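How Do You Take Care of a Robot That Picks Up Bottles?

Robot Helpers, Part 5
October 2025

Meet Skollov! Skollov is a robot arm at the Druvach Learning Workshop, and its job is picking up empty drink bottles and putting them in a bag. It has a hand called a gripper, with two black fingers. Right at the wrist, close to those fingers, is a small camera, so Skollov gets a really close look at everything it grabs. 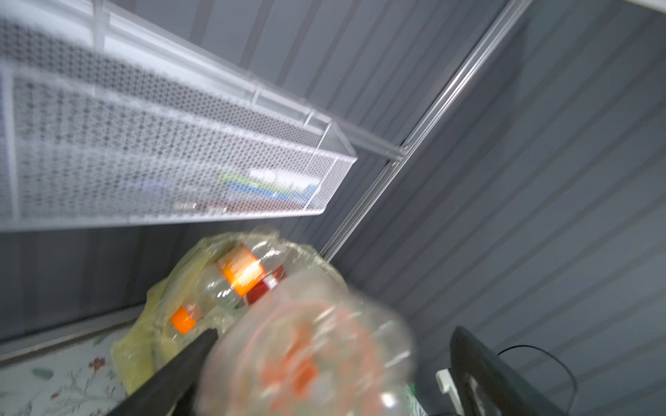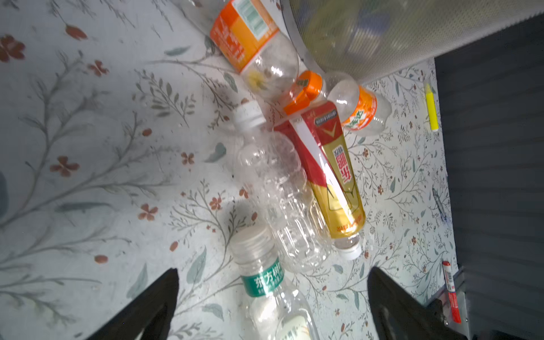 Bottles as Skollov's wrist camera sees them. First picture: a bottle in the gripper, next to the yellow bag. Second picture: five bottles on the flowered cloth.

Picking up a bottle sounds easy, right? You've done it thousands of times. But think about what your hand does. It feels how squishy the bottle is, it feels when the bottle starts to slip, and it squeezes a tiny bit harder without you even thinking about it. Skollov needs people to set all of that up, and then to keep checking that it still works.

Step one: wipe the eye

The camera lens is smaller than a pea. One sticky drop of orange drink on it and the whole world goes blurry! So every morning starts with a soft, dry cloth and a gentle wipe. No spit, no sleeves, no paper towels (they scratch).

Step two: check the fingers

The people at the workshop switch the power off first. Always. Then they look along both fingers to see if they're straight, and feel for anything gummy. Old juice makes fingers sticky, and a sticky finger won't let go when it should. After that they wiggle each finger very gently. If it rattles, a screw needs tightening.

Step three: find home

Robots have a home position, a bit like the spot where you stand before a race. Skollov goes there, and everybody steps back behind the line while it moves. If home is off by even 2 millimeters, the gripper can close beside a bottle neck and catch nothing but air.

Step four: set the squeeze

This is the fun part! Squeeze too softly and the bottle slides out. Squeeze too hard and CRUNCH. The squeeze is a number from 0 to 100, set in a program called Melis, and the workshop crew test it with all sorts of bottles. Look at the second picture again. The bottle with the red and gold label still has some yellow drink in it, and that makes it heavier than an empty one. See-through bottles are hard in a different way. The pattern on the cloth shows right through the clear one with no label, so where does the bottle stop and the cloth begin? A bright orange label is much easier to spot.

Step five: practice, practice, practice

Then it's time for practice pickups. In May, Skollov did 675 of them! Every miss gets written down in a notebook called the Buvorero Book, with a note on what kind of bottle it was. If the same kind keeps getting dropped, it's back to step four.

Try it yourself

Ask a grown-up for an empty plastic bottle and a pair of kitchen tongs. Pick up the bottle by its middle. Now try the neck, and then the cap end. Which way wobbles the most? Pour in a little water, screw the cap on tight and try all of it again.

Words to know

Gripper: a robot's hand.
Lens: the clear part at the front of a camera that light goes through.
Home position: the place a robot starts from.

Next time: what's inside a robot's elbow?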